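Search this notebook Enter keywords Go

Wednesday, Raddale bench, fruit and tableware entry

The bench top was wiped down at the start of the session and the cloth put to dry. The white surface still shows marks under the side lamp, chiefly from the tape used in March, and it is requested that colleagues use the low-tack roll in future.

Tableware. The round plates ordered through Landitz have arrived, 19 in total, all in the pale blue. Two have chipped rims and have been set aside for return. The blue was preferred to the cream for this work, as the rim remains easy to find against a white table.

Fruit. Bananas were bought at the yellow stage and weighed on the Sithole scale, 950 g for the bunch. They should be kept out of the refrigerator – the skins darken within a day and the colour notes then cease to be comparable. One banana is to be used at a time, laid across the plate, and any fruit that has split is to be discarded.

The position of the plate is a matter of judgement. A little to the left of centre has been adopted for the present, with at least 100 mm kept clear at the front of the bench.

Banana and plate on the white table, then the bare table
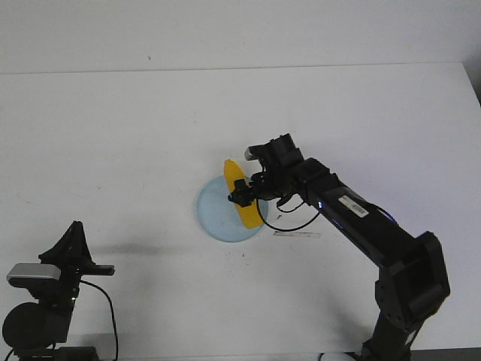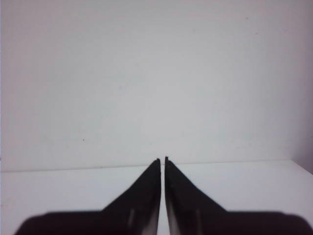 The remaining plates are in the Liren cupboard, lower shelf, with paper between them. They should be washed by hand, in warm water and without the abrasive pad, and dried before stacking. Almost half of the paper sheets have been used and a further pack is on order.

Outstanding: return form for the chipped plates; fresh bananas before the next session; a lid for the compost tub.

2 comments 0 shares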